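Cultis: Form Filling That Remembers for You
Project report, mobile software module

Why we picked this

Our group started from a shared annoyance. Every time one of us signed up for something on a phone, we typed the same name, the same street and the same zip code with our thumbs, and usually got one of them wrong. Phones already help with this, but the help stops short as soon as a form has an odd layout or two addresses on one page. We wanted to see how far a small team could push it in a semester, and we had a great time finding out!

Cultis is a keyboard add-on that reads the labels on a form and offers the right saved detail for each box. Gonçalo Quintela wrote the label matcher, and the rest of us split up the storage, the settings screen and the testing.

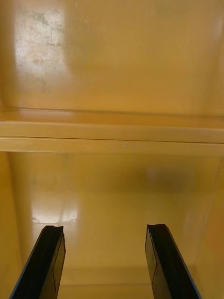 How the matcher works

The first version simply looked for words like "street" or "phone" in the label. It was quick to build and it failed on our second test page, where the box was labeled "Where should we send it?" So we collected 400 labels from forms we use ourselves (library cards, gym sign-ups, a very strange parking permit) and sorted them by hand into groups. The matcher compares a new label with those groups and picks the closest one. If two groups come out nearly equal, it shows both and lets the user tap.

That last part was Gonçalo's idea and it is my favorite thing in the whole project. A wrong guess is really irritating on a phone, and a choice of two takes hardly any time.

Storage

Saved details live in a small file we call Pestley. It is encrypted and stays on the phone. We did try syncing between two devices in September and got it half working, but the conflict handling was a mess (change your address on both phones and you ended up with a blend of the two), so it is switched off in the version we handed in.

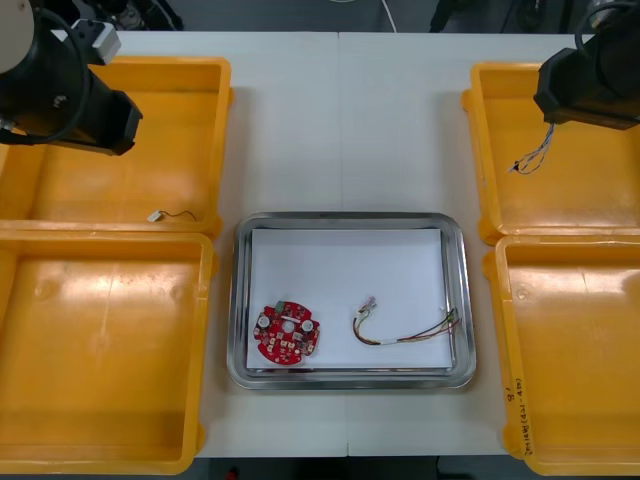 Testing

We built a set of practice forms named Strebel and ran the matcher on 700 fields in total. The older label list missed 30 of them. Most of the misses were date boxes split into 3 parts, where the label sits on the first part only and the others have nothing to read. After we taught the matcher to look at the neighbors of an empty label, nearly all of those were filled properly.

Pages that load their boxes late are still a problem. The add-on looks once, sees half a form and stops. Looking again after each tap fixes it but makes the keyboard feel sluggish on older phones.

What we would do next

Card numbers are left out completely for now, and we would want proper advice before touching them. Syncing deserves another try, with a clear "which one is right?" screen. We would also love to handle forms in Portuguese, and Gonçalo has already started a label list for it under the working name Loltow.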